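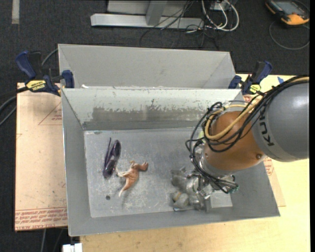
About Cornora

Cornora is a community tool and household goods library. Members pay a yearly fee and borrow things they need for a day, a weekend or a fortnight, then bring them back. We lend drills, ladders, pressure washers, sewing machines, camping stoves, trestle tables, cake tins, party gear and a good range of children's games and toys.

We have one branch, on Obi Street, in the old tyre shop next to the laneway. The roller door faces the street and the borrowing desk is just inside on the left. Parking is at the rear. There is a step at the front door, so please use the side entrance if you have a pram, a wheelchair or a heavy return.

How we started

Aarti Vashisht opened Cornora after a kitchen renovation left her with a tile cutter, a wet saw and a floor sander she had no further use for. She put a notice up at the Dodum markets offering them for loan. The sander was out every weekend for the rest of that summer, and people began dropping off their own things to add to the pile. The first collection was 48 items, kept in her garage and written up in an exercise book.

Oluwatosin Afolabi joined the following winter. He had worked in equipment hire and set up the catalogue, the testing and tagging schedule and the late fee system, which has been changed twice and is now fairly simple. He runs the workshop at the back of the branch and signs off on anything with a motor before it goes on the shelf.

How borrowing works

Membership covers one household. Once you have joined you can reserve online or walk in and see what is on the shelf. Most items go out for seven days. Ladders, trailers and the marquee go out for two days because there is always a queue for them. You can have up to 6 items on loan at once, and a set counts as one item.

We ask for photo ID and proof of address when you join. Petrol tools also need a short handover at the desk, even if you have used one before. Allow ten minutes for this and wear closed shoes.

If something breaks in ordinary use, tell us. We don't charge for wear. We do charge for missing parts, and for batteries that come back without their charger.

What we accept

Donations are taken on Tuesday between 2 and 6 pm. Please don't leave goods at the roller door outside those hours. We are after cordless tools, garden tools with sound handles, folding furniture, preserving equipment, and toys and board games with all their pieces. We can't take mattresses, cots, car seats, bike helmets, gas heaters or anything that has been recalled.

Small items are looked over before they are catalogued. Toys are washed, and anything with a loose part or a sharp edge is set aside. What we can't lend is offered to the Prarkedum repair group, and what they can't use goes to metal or plastics recycling where the material is accepted.

Lost property is kept at the desk for a month. Glasses, keys and drink bottles make up most of it. Ring first and describe what you've lost.

The workshop

The bench at the back is open to members on Saturday mornings. Bring your own project or use the time to try a tool before you borrow it. Oluwatosin runs an introduction to drills and fixings once a month, and there is a blade and secateur sharpening session in March and again in September. Children are welcome if an adult stays with them. Eye and ear protection is on the hooks beside the sink.

Where the money goes

Cornora is a not-for-profit association. Membership fees pay the rent, insurance and consumables such as sandpaper and trimmer line. The larger purchases, including the trailer and the second carpet cleaner, were paid for with grants and the annual sausage sizzle. The catalogue lists 91 power tools at present — hand tools, toys and kitchen items are listed separately.

Annual reports are available at the desk in a folder, or we can email a copy.

Contact and hours

The branch is open Tuesday and Thursday afternoons and Saturday mornings, and closed on public holidays. Returns can be made at any time we are open. For the marquee or the trailer, please call at least a week ahead and have your preferred pick-up time ready.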